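Good Practice in Shared Workspaces, Unit 4
Handout: Working rules for two-arm manipulation in domestic settings
Course notes by Deepika Varghese. Revised 7 March 2024.

4.1 Scope

These notes cover the house rules that apply when a two-arm platform handles household objects near furniture and appliances. They do not replace the risk assessment required in Unit 2. Students who joined in September should read the Unit 2 notes on stop categories first. A rule marked "shall" is graded. A rule marked "should" may be set aside if the log gives a reason.

4.2 Before motion

The operator shall confirm that the stop button works on the day of use. A check made the previous day does not count, even if the equipment has stayed powered.

Doors, lids and drawers belong to the workspace. A hinged door shall be entered in the model at its present angle, and its full swing shall be treated as occupied volume for planning. Most of the contact events in the Vilden exercise came from doors modeled as closed.

Power cords under or behind an appliance shall be kept outside the reach envelope of both arms. Cables on the arms themselves need slack for the whole planned motion, including the retreat.

4.3 Reaching into an enclosure

Only one arm should enter an enclosure at a time. The second arm either holds a fixed pose or attends to the door. Approach speed is reduced before the gripper or its load crosses the plane of the opening, and it stays reduced until both have left.

A small container with a lid is gripped by the body where the shape allows. If the grip has to be taken near the lid, the force limit is that of the weaker part. 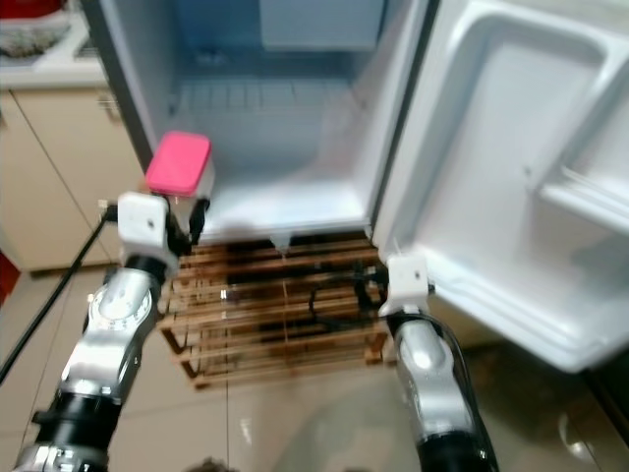

Ewurabena Bawa asked whether the reduced speed should apply to the idle arm too. Her concern was that a fixed pose is a software state, and that a fault in the coordination layer could release it while the other arm is inside. She would rather see one speed limit for the whole platform.

The point is accepted. From this revision the reduced limit applies to both arms whenever either one is inside an enclosure. The Brender controller used in this course takes a single platform limit, so no extra configuration is needed. On Kairys units the limit is set per arm and shall be entered twice.

4.4 Placing on slatted or open surfaces

Slats give uneven support and poor depth readings. The planner may report a surface height that falls in a gap. The placing height shall be taken from a measured contact or from a known dimension, and never from one depth sample.

A flat object that is large compared with the gripper hides the landing area from the wrist camera. In that case a second view is required, or the descent is made under force control with a stated threshold.

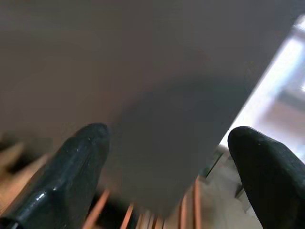 The threshold is written in the log before the run. Raising it during a run to get past an early contact is a violation, and the run is void. If contact comes early, stop, lift, and repeat the approach from the last safe pose.

Release follows three conditions, in this order: contact force steady, no sideways drift, retreat path clear. The fingers open fully before the arm withdraws. A partly open finger can catch on a slat or drag the object with it.

4.5 Records

Each run gets one line in the Groltico log: operator, object, surface, limits in force, outcome. The current class set holds 720 lines, of which 554 were accepted. Most rejections were for missing limits.

Aborted runs are logged like any other. Do not reuse a run number.

4.6 For next session

Read the section on force thresholds in the Unit 5 notes. Bring one log line of your own that was rejected, with a corrected version.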